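June 22, 2024

Spent the morning inside the Prako tooling again. The new alignment step is supposed to line up the wrist view with the head view by itself, and the release notes from Movis make it sound like a solved problem. I don't buy it. On the sweeping task it threw away 24 episodes before lunch and gave the same one-word reason for each: "drift." Drift of what, it doesn't say.

I turned the filter off and looked at the rejects by hand. Most were fine. My guess is that the tracker loses its place when a tool handle fills the wrist view, and then the planner side blames the timestamps. I raised the buffer from 600 to 4000 and got 12 of them back. That isn't a fix, and I wrote as much in the ticket.

Alvarado wants a policy that sweeps beans by the end of June. Fine - but a policy trained on whatever this filter happens to like will learn what the filter likes. I'd take the slow way over that. Tomorrow: log the pose confidence per step, and stop trusting the green check mark.
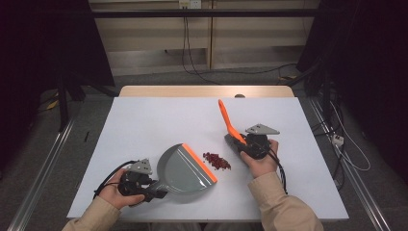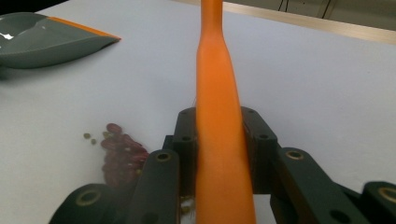

Dustpan, brush and beans, head view first and then from a gripper.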